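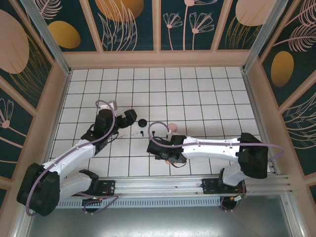 Vakport jaws or the Tendbridge ones?

maribel_mosquera
Evening all! I've had the two arms on the rail trying both sets of jaws since November, and I'm leaning towards the Vakports (the little black pegs are so much easier to pick up, bless them).

quispe30
Glad you're enjoying it, but I can't agree, I'm afraid. Mine slipped on anything round after nearly 1000 grips, and I'd want to see them on that pink ball before spending 175 quid.

yolanda q
Bit of both for me! Lovely on thin stems, hopeless on flat discs against tile. Do tie that purple cable down a bit though, Maribel, mine snagged 3 times.

maribel_mosquera
Ooh, will do. Ball test tomorrow, then!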